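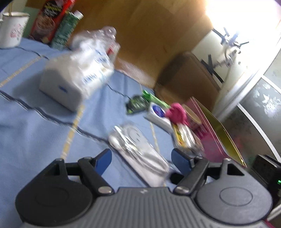

How long can a household wait before sending back a tablecloth that doesn't fit?
Customers of Puretti now have 14 days from delivery to return any tablecloth, runner or set of napkins, washed or unwashed, for a full refund or a different size.

PURETTI EXTENDS RETURNS ON TABLE LINEN AND OPENS MADE-TO-MEASURE SERVICE

New terms apply to all orders from March

Table linen maker Puretti has changed its returns terms and opened a made-to-measure service for customers whose tables fall outside the standard sizes. Both changes apply to orders placed from the start of March, through the company's website and at its two shops in Jeltow and Zarkum.

Until now, Puretti accepted returns only on items that had not been unfolded. The company said this rule was the most common cause of complaint among its customers, who could not tell whether a cloth would hang properly without laying it on the table first.

Under the new terms, a customer may unfold the cloth, use it and wash it once according to the care label. Items with burns, cuts or dye stains are excluded, as are cloths that have been hemmed or altered at home. Refunds are paid to the original card within four working days of the parcel reaching the warehouse. Return postage is free for a first exchange of size and is charged at the standard rate after that.

Returned cloths in good condition will be laundered, pressed and sold as seconds in the Jeltow shop at a reduced price. They will carry a green label and cannot be returned a second time.

Made to measure

The made-to-measure service covers rectangular, square, round and oval tables. Customers send in the length and width of the table top, or the diameter for a round one, together with the drop they would like at each side. Puretti's workroom in Zarkum then cuts and hems the cloth to order.

Orders will normally be ready in two weeks. The workroom can take 200 made-to-measure orders a month, and if that limit is reached the website will show the next available start date before payment is taken.

Made-to-measure cloths can be ordered in cotton, linen or a wipe-clean coated cotton. The coated fabric is not offered for oval tables, as the binding does not lie flat on a changing curve. The company is testing a narrower binding and expects to add ovals in the coated fabric later in the year.

A made-to-measure cloth can be exchanged if it differs from the ordered size by more than 2 cm in either direction. It cannot be returned if the measurements supplied were wrong, so Puretti has put a short measuring guide on its website and will post a printed copy on request.

The guide gives the following advice:

Measure the table top itself and leave out any lip or moulding below it.

Measure twice, at both ends and across the middle. Older tables are often wider at one end.

If the table extends, decide first whether the cloth is for the closed or the open length. A cloth cut for the open length will reach the floor at both ends when the table is closed.

For everyday meals, most people find a drop of 20 to 25 cm comfortable. A longer drop looks more formal but gathers on the lap.

Cotton and linen are washed before cutting, so there is no need to add anything for shrinkage.

Changes to the standard range

The standard range has been reduced from six rectangular sizes to four. The two sizes that have been dropped sold in small numbers, and customers who relied on them can order the same dimensions through the made-to-measure service at the old standard price until existing fabric stocks run out.

Napkins are unchanged and continue to be sold in packs of four. Runners are now available in one width only, with a choice of three lengths.

Puretti has also moved its dyeing to the Enriquez mill, which already wove the company's plain cotton. Weaving and dyeing on one site means that cloths and napkins in the same colour can be dyed in one batch - something customers have asked for when buying matching sets. The batch number is printed on the care label, and anyone adding to an existing set can quote it when ordering. The company will match the batch where stock remains and will say so before dispatch where it does not.

Care instructions

Care labels have been rewritten. The previous labels used symbols only, and the shops were often asked what they meant. The new ones carry the symbols with a line of text beside each. Cotton should be washed at 40 degrees and linen at 30. Both can be ironed while slightly damp. Coated cotton should be wiped down and left to dry flat or over a rail, and should not be ironed or folded while wet.

Existing orders

Orders placed before March are covered by the earlier returns terms. Customers with an order still to be delivered may ask to have it moved to the new terms by replying to their confirmation email before the parcel is sent.

Gift vouchers can be used for both standard and made-to-measure orders. Vouchers bought under the earlier terms remain valid until the date printed on them.

Fabric samples are available free of charge from both shops or by post, with a limit of four per household.

About Puretti

Puretti makes tablecloths, runners and napkins for the home. It has shops in Jeltow and Zarkum and a workroom in Zarkum, and sells through its own website.

Press enquiries, product samples and fabric swatches: Puretti press office, Jeltow. The office is open from 9am to 4pm.

ENDS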